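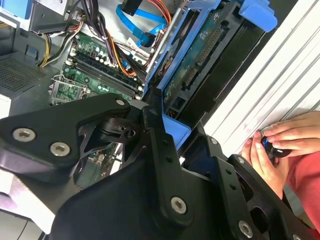 Tondik revival: 12 episodes confirmed?

marlowfan
Wednesday, January 18, 2023
So the news went up last night and I have been grinning ever since! Brovar is bringing back Tondik as a streaming series, 12 episodes, with filming set to start in August. I wore out my tapes of the original as a kid (the one with the lighthouse gave me nightmares for a week) and I never thought we'd get more.

couchcritic
Happy for you, but 12 is too many. The old show worked in short runs. Brovar stretched Patdale to 15 and half of it was people talking in cars.
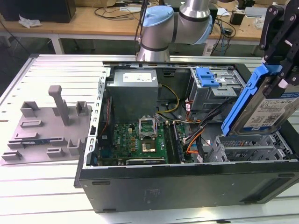
marlowfan
Oh come on, the car episodes are the best part of Patdale! And these are separate stories with a new cast every week, so there's nothing to stretch. If one's a dud you get a fresh one next time.

vhs_nell
Does anyone know if Sundaram is doing the effects again? They built everything by hand on the original and it still looks great, some 23 years on.

couchcritic
Article says they're "in talks." I'd bet on all digital. 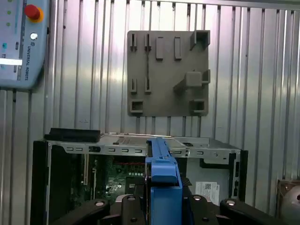 marlowfan
I really hope it's models! My favorite set was always the control room in episode 2, where you could tell somebody had loved making it. Give me a ribbed metal wall, a fat red stop button with a yellow collar and three little green lights down the side, and I'm ten years old again. No computer graphic does that for me.

vhs_nell
Same. I'd take a shorter season if it meant real sets.

couchcritic
OK, that I can agree with. Still not sitting through 12.

marlowfan
You'll be here every week and you know it!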